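Chore Watch: Who Folds the Laundry?

By Jocelyn Lumbao
22 June 2020

Readers keep asking whether a machine can do the wash yet. The washing part was solved a long time ago. The trouble starts when the clothes come out.

Folding is still slow work for a robot. At Fludon, the test arm takes more than 3 minutes on a plain T-shirt laid flat on a bare table, and it gives up on anything with a hood. Villanueva has a faster setup, but each shirt has to be clipped in place by a person first. By then you could have folded it yourself.

A table in a lab is the easy case. Most people fold on the bed, where a printed sheet can make it hard for software to tell where the sleeve stops and the roses start. Dark clothes are hard too, as the creases hardly show up.

Grulow is trying another route. Its team wants to learn from people doing the job at home with hand-held grippers, one in each hand. The two-fingered kind can pinch a hem or a cuff but can't smooth cloth the way a palm does, so the order of the steps matters a lot. The company is aiming for 200 hours of folding before it trains anything. Long sleeves are first on its list, then towels. Fitted sheets are off the list for now.

Shop floors are a little further along. Landstead moves boxed goods by machine in 2 of its 20 stockrooms, but clothing returns are still sorted and folded by hand.

Next issue: dishes.

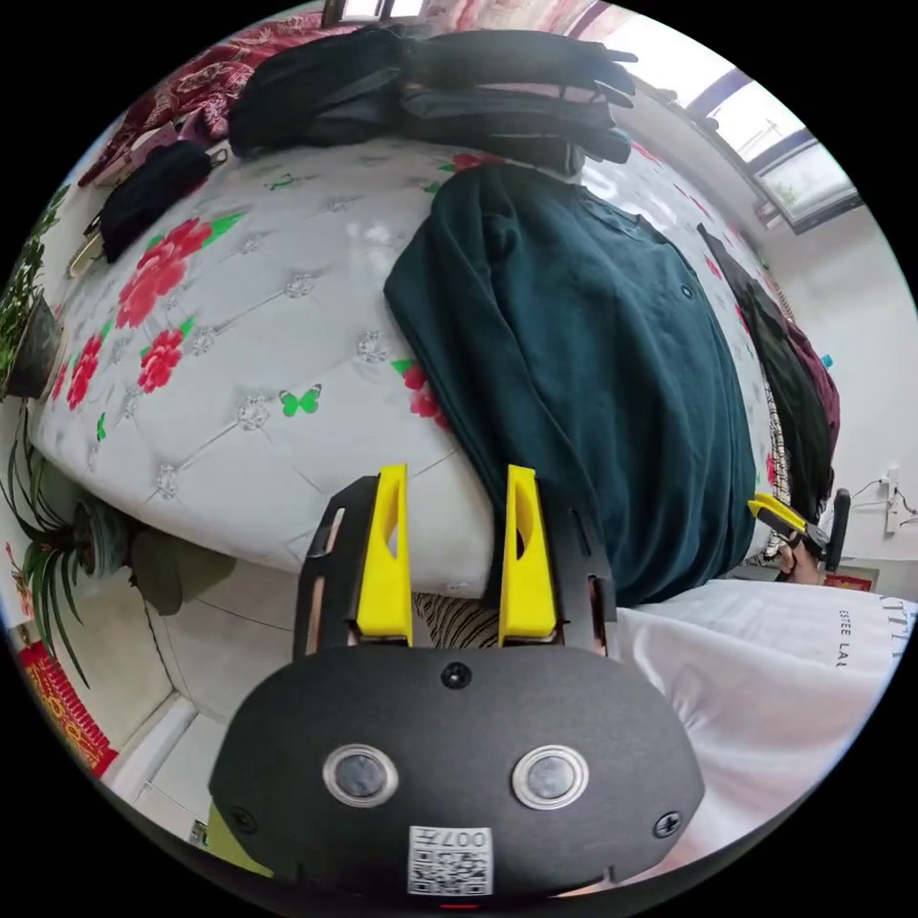 A dark teal sweatshirt on a rose-print sheet, with two hand-held grippers at the bed.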